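Home Visits Workshops About Contact

June
By the Zitcombe visits desk
3 min read

Open day at the Hatow gear works

The Hatow works opens its doors once a year, and in June we took the early bus out to see it. Entry was free. A group of 27 went in at a time, with safety glasses handed out at the gate.

The tour starts in the cutting hall, where steel bar comes in at one end and leaves as gear blanks at the other. The hall makes 2,000 gears on a normal shift. It is loud, and the guide had to repeat most of what she said.

After that we went up to the assembly room, which is much quieter. Small gears go onto a round plate with a hole in the middle, and the finished sets are sold under the Dirkum name. 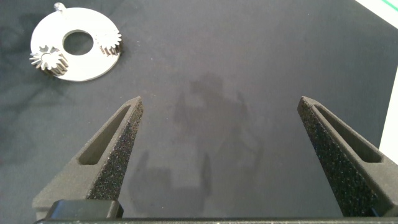 Small spur gears and the white plate, on a dark gray surface.

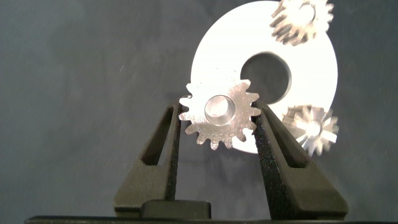 Checking takes longer than I expected. Every batch is measured for tooth wear and bore size, and anything outside the limits goes back for scrap. The guide said the gauges came from Kettani and are nearly as old as the building.

The last stop was the packing area, where orders are boxed 44 to a carton. Visitors could buy a bag of rejects for $4 — good for paperweights, and my nephew has already claimed mine. Coffee was served in the canteen until 3 p.m. Parking is tight, so take the bus if you can. The stop is across from the main gate.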